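Tuesday, 2019-02-05

Spent most of the day on the Vesell cell instead of the pick list. The right finger has been on my list since October and today it got its turn.

Started with the wrist camera view before touching anything, arm parked low over the marble table with the jaws open. I wanted a record of the pads as they were. Left pad is in usable condition. On the right one the covering has come away from the inner face and the lighter layer shows through, which is a lot more obvious from the wrist than it is standing next to the cell. There is also a small reddish spot near the bottom of the bare patch. I do not know what it is. Logged it under marks and moved on.

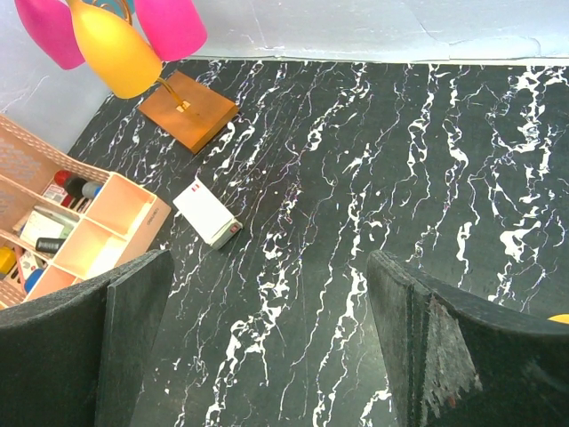

Wrist view before the pad work, jaws open. Wear on the inner face of the right finger.

The small white box was left where it was for the first trials, since it was already lying at an angle in front of the open jaws and that is the approach the cell handles worst. With the pad in this state I ran 10 closes on it at the normal force setting and 9 held. The failure was the usual one: the box yawed as the fingers met it and one end slid down. I had been blaming the approach angle for this. The trace shows the right finger arriving late by the same small amount every time, so I now think the missing thickness accounts for most of it.

Pulled the right finger next. Two screws at the root, both fine. The third, at the back, had been run in with too much thread lock and took a soldering iron held against the head before it would move. Note for next time: heat first, then the driver. The old adhesive came off the metal with a scraper and alcohol in some 40 minutes. Bavis adhesive sheet again, because that is what is in the drawer. The Shevchuk sheet is supposed to hold better in shear but the order is still sitting at the Wikolville warehouse and the tracking page has not changed in a week.

Cut the new covering from the same dark gray stock. Cutting it slightly oversize and trimming after it is bonded gives a cleaner edge than cutting to the template. Clamped it between two flat plates through lunch, trimmed, refitted, torqued in two passes.

Then the zero. With a fresh pad the closed position is no longer where the controller believes it is, and if this is skipped the cell reports a grasp on empty air. Closed position now reads 1733 counts at first contact. Wrote that on the tape inside the cabinet door and in the config comment. The old value on the tape is crossed out, not removed — I have needed it before.

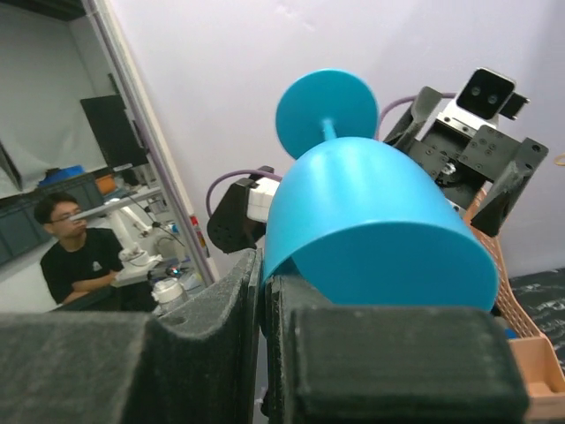

Thin-walled plastic is the check I trust for force after a pad change, as a carton will forgive a setting that is too high. If the pads are pressing too hard, a light part shows it early, and if they are pressing too little it rolls. I used the turquoise wine glass for this and held it tilted on its side, with the bowl over the right finger and the notch in the left one there to cradle it. That is a poor attitude for a grip and a good one for a test. Dropped the force two steps from the carton setting and kept that as the default for anything with a stem. The gap between the glass and the inner edge of the left finger is still more than I would like. It may be the mount and it may be my trimming. Feeler gauge tomorrow.

Cable check on both arms while I was in there. The lavender leads still loop high over the mechanisms and have enough slack at the limits I tried. Retied one clip. Did not get to the wrist rotation limits, so that line stays open.

Fan in the Vesell cabinet has a tick in it again. It goes away when the door is open, so probably the filter frame touching. Left it.

Still to do:
Left pad, same treatment, before it gets to the state of the other one.
Rerun the box trials with the new zero, same angle, same count.
Back up the config. The last copy has the old closed position in it.
Order scraper blades and one more sheet of Bavis in case Wikolville stays quiet.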